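4. Getting your Zungate ready for its first filter

You've found a spot, the feet are level, and the box is out of the way. Now comes the fun part! This section takes you from a bare unit to clean air moving through the room. Set aside 18 minutes if it's your first time. Once you've done it, the next filter change will go much faster.

Before you start

Read all the steps once before you touch anything. You will need:

- the main filter (in the larger of the inner cartons)
- the prefilter screen, already fitted behind the front panel
- a dry, soft cloth
- a trash can or bag for the wrapping

CAUTION: Keep the unit unplugged until step 9. The fan can start the moment power reaches it if the switch was bumped during shipping.

4.1 Opening the unit

1. Stand facing the front panel. Put one hand on each side, near the top.

2. Pull the top edge toward you until both clips let go. They are stiff on a new unit, so don't be shy. You'll hear two clicks, one from each side.

3. Lift the panel up and off the two lower hooks. Lay it face up on a towel or a rug.

4. Take out the prefilter screen by its tab. Give it a quick wipe with the cloth and set it on the panel so you don't step on it (Thijs on our test team has gone through more of these than he'll admit).

4.2 Unwrapping and fitting the filter

5. Slide the main filter out of its carton and remove ALL of the plastic. This is the step people miss most, and we get why: the wrap is thin and it lies flat over the pleats. A wrapped filter lets almost no air through, the motor has to work much too hard, and you'll wonder why the room still smells like last night's fried onions.

NOTE: Tear the wrap at the seam on the back. Don't use a knife. One small nick in the pleats is enough to let dust slip past.

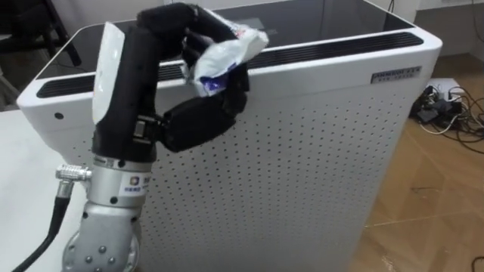
6. Check the airflow arrow on the side of the filter. It points INTO the unit, toward the fan. If the pull tab is facing you, you've got it right.

7. Push the filter in with both palms, pressing on the rim and never on the pleats. It should sit flush all the way around with no gap at the corners. Wiggle it - a filter that rocks is not seated.

8. Put the prefilter screen back, tab toward you, then hang the front panel on its lower hooks and press the top until both clips click.

4.3 First run

9. Plug the unit straight into a wall outlet. Don't use an extension cord or a power strip.

10. Press the power button once. The ring glows amber while the sensor warms up. Leave it alone during this time, even if the reading jumps up and down.

11. When the ring turns steady, hold the fan button for 2 seconds to set the high speed. Let it run this way for the rest of the day with the doors and windows closed. It's louder than normal use, and it's so worth it: you can really notice the difference when you come back in from outside!

12. Hold the filter button until the counter on the display shows 300. That is the number of days left on the new filter. The counter only goes down on days the fan has been running.

NOTE: A faint smell of new cardboard is normal during the first run. If you smell anything sharp or burnt, switch off, unplug, and turn to section 9.

4.4 Picking a speed for every day

Auto suits most homes. The sensor does a lovely job of catching cooking smoke, and it settles back down by itself once the air clears. If you have pets, try Auto during the day and Low at night. For rooms over 200 square feet, leave it on Medium and place the unit near the middle of the longest wall.

Josefien Van Hecke, who wrote the first edition of this guide, runs hers on High every April when the birch pollen comes in, and then drops back to Auto in summer. It's a good habit to borrow if you sneeze your way through spring.

4.5 If something isn't right

Ring blinks red: the front panel isn't closed. Press both top corners again.

Fan hums but little air comes out: check for wrap left on the filter (step 5), then check the arrow (step 6).

Rattle on Medium or High: the prefilter screen is loose. Reseat it with the tab toward you.

Counter won't reset: hold the filter button a little longer, with the fan running.

Next: section 5, Cleaning the prefilter screen.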